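## Tema 7. Lavado interior de cisternas: ciclo, caudal y verificación

Asignatura: Mantenimiento de flotas de transporte. Apuntes de Ivana Durán, revisados por Pascual Escobar en febrero.

### 7.1 Objeto

El tema 6 trató la carrocería. En este se estudia el interior del depósito, donde el criterio de aceptación deja de ser visual y pasa a depender del producto transportado y del siguiente previsto. Se supone conocida la clasificación de residuos (solubles, grasos, polimerizables y pulverulentos) del tema 4.

### 7.2 Cabezal rotativo

El cabezal se introduce por la boca de hombre y gira sobre dos ejes. El giro vertical y el horizontal están acoplados por un tren de engranajes, de modo que el chorro recorre la pared siguiendo una trama que se cierra tras un número fijo de vueltas. Mientras la trama no se cierra, quedan franjas sin impacto directo. Interrumpir el ciclo antes de ese punto equivale a no haber lavado dichas franjas, aunque el agua de escurrido salga limpia.

Parámetros que debe registrar el operario:

- presión en el cabezal, no en la bomba;
- temperatura de impulsión y de retorno;
- concentración de detergente en el depósito de mezcla;
- duración de cada fase.

La pérdida de carga entre bomba y cabezal depende del diámetro y la longitud de la manguera. En la instalación de prácticas (estación Nallarier, calle 2) se trabaja con un cabezal Wokitz y manguera enrollable. Al alargar la manguera sin corregir el régimen de la bomba disminuye el alcance efectivo del chorro, y el fondo del depósito es la primera zona afectada.

### 7.3 Secuencia

1. Vaciado y comprobación de la válvula de fondo.
2. Prelavado con agua, sin recirculación. El efluente va al tanque de segregación.
3. Lavado con detergente, en circuito cerrado.
4. Aclarado.
5. Secado con aire filtrado.

Para el caso que se resuelve en clase, el volumen total consumido es de 809 litros, con un caudal en la fase de aclarado de 120 litros por minuto. El alumno debe calcular qué fracción del total corresponde al aclarado si este dura dos minutos, y justificar si conviene reutilizar ese volumen en el prelavado siguiente. 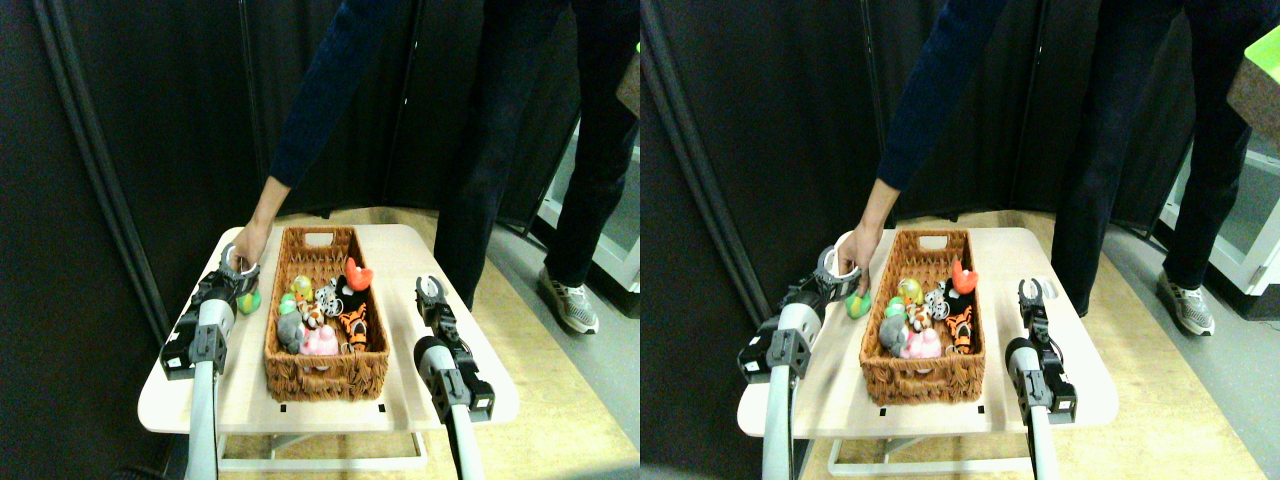
La reutilización solo es admisible cuando el aclarado procede de un producto compatible y se almacena aparte. Guilan Hao propone medir la conductividad en el retorno y desviar el agua al tanque de recuperación cuando la lectura se estabiliza. Bình Trịnh objeta que la conductividad no detecta residuos grasos no iónicos. Para estos se añade una medida de turbidez o un análisis de carbono orgánico total. Ambas posturas se discutirán en el seminario.

### 7.4 Geometría y zonas de sombra

Los rompeolas, las bocas y los tubos sonda interceptan el chorro. En una cisterna compartimentada se lava cada compartimento por separado; en una de compartimento único con rompeolas se colocan los cabezales de forma que cada cara del rompeolas reciba impacto desde al menos una posición. El método de Lu, explicado en la pizarra, consiste en trazar sobre la sección longitudinal las rectas tangentes a cada obstáculo y rayar el área no alcanzada.

Las juntas y las válvulas de aireación se desmontan y se lavan a mano.

### 7.5 Entrada en espacio confinado

La inspección interior exige permiso escrito, medición de atmósfera y vigilante exterior. No se entra para terminar un lavado deficiente: se repite el ciclo.

### Ejercicios

- **7.a** Dibujar las zonas de sombra del depósito Didier (plano en la carpeta de prácticas) con un cabezal centrado y después con dos.
- **7.b** Redactar la hoja de registro para una carga previa de aceite vegetal.
- **7.c** Completar el cálculo del apartado 7.3 e indicar las unidades en cada paso.

Las entregas se dirigen a Armindo Quintela, en formato PDF, antes de la práctica de taller.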